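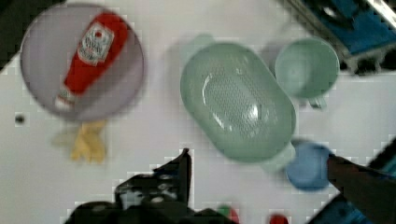
Ketchup was the first thing we should have asked about, according to one shopper at the Herrera market, and she thought most people had no idea how much sugar a sauce could hold. Her remark came up during our trial interviews and we changed the project because of it.

Our original plan was to look at sugar in soft drinks. After the trial we switched to sauces and condiments, which people use in small amounts and rarely think of as sweet.

1. Aim

We wanted to find out whether shoppers in Madovholm can judge how much sugar is in a serving of common table sauces, and whether reading the label changes their guess.

2. Method

We chose 5 types of sauce: ketchup, barbecue sauce, mayonnaise, mustard and sweet chili. Interviews were held outside two stores, Herrera and Bridano, in November. Each shopper was asked to guess the sugar in one tablespoon of each sauce, in grams. Then we handed over a printed copy of the nutrition label and asked for a second guess, with the sugar line covered.

We first wanted to use a full questionnaire, but it took too long and people walked off with their bags — so it was cut to one page.

3. Results

Most shoppers guessed too low for barbecue sauce and sweet chili. Ketchup guesses were spread widely, from almost none to far more than the label said. Mustard was guessed best. Mayonnaise surprised us, as many people put it near the top. Several said they had mixed up sugar and fat.

The second guess was usually closer. The ingredient list helped the most, and people who noticed sugar near the front of the list raised their number right away.

4. Problems

The Bridano interviews were done in the rain and we got fewer answers there. Serving sizes also differ between labels, so we had to convert them all to one tablespoon. We made an error in the first conversion for sweet chili and had to redo that table.

5. Further work

The Irkura school library has offered space for a small display of the results. We would like to repeat the interviews with younger students and add salad dressings.

Report handed in 4 May 2025.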